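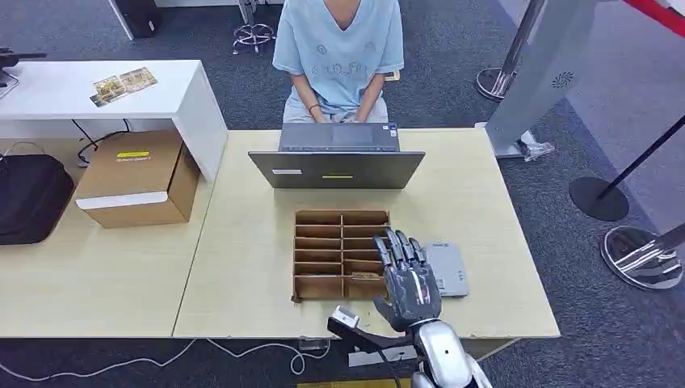

I've been after something to sort cards into for ages. I don't mean a box with a lid, because I've got boxes with lids and everything that goes into one stays there until I move house. I wanted slots, open ones, so I can see at a glance that the loyalty cards are in one and the library stuff is in another. So when Burgi Aigner mentioned the Gulix 12-slot cardboard organiser I had a look, saw it was brown corrugated card with no plastic in sight, and ordered it that evening.

It came flat, in a sleeve, with one sheet of instructions I'm still not convinced were for this model. You push the thin dividers into each other where they're slotted, then fold the outer piece round the lot. No glue! The first go took me far too long as I'd put one of the long strips in upside down, but once I'd spotted that it all slid together. On the kitchen scales it comes to 498 grams, sleeve included, which surprised me a bit - it feels lighter than that in the hand.

You get two columns of six, and they're all the same size. I'd have liked one double-width slot for envelopes, but I can see why they've kept it simple. The cut edges along the top are a bit raw and show the lighter card inside. I don't mind it, though if you like your desk to look like a magazine you might prefer the Rillden one, which is painted (and dearer, and heavier, and only has eight slots, so swings and roundabouts).
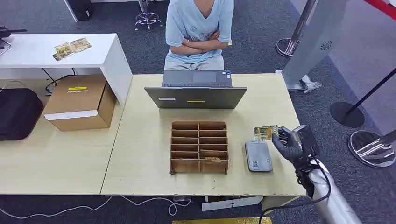 The Gulix in front of the laptop, with a card tucked into the bottom right slot.

Cards go in nicely if they're stiff. Anything floppy, like a paper receipt, needs a bit of persuading. I had 100 or so index cards I wanted to get in as well and that was too ambitious, they bulge and then the divider next door starts to lean. Keep it to a few per slot and it behaves. I tend to fill the bottom ones first, which I'm told is backwards, but it suits me. The footprint is kind too: there's still room for the laptop behind it and other bits alongside.
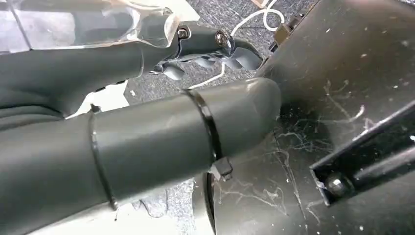 Dust is my main worry with anything made of bare corrugated card. You can't wipe it with a damp cloth, and the fluff gets down into the corners where a duster won't reach. I'd thought of keeping mine down at floor level to free up the desk, but there's a big dark grey surface down there that's covered in white specks, with cobwebby strands stretching right across it, and I don't fancy fishing those out of 12 little compartments. So up on the desk it stays. A soft make-up brush does the job, and so does a quick puff from one of those rubber blowers people use on camera lenses.

Would I buy it again? Yes, and I've got my eye on a second one for sewing bits. I did try an Oka drawer tray before this and sent it back, far too shallow. Four stars for the Gulix, with one knocked off for the instructions.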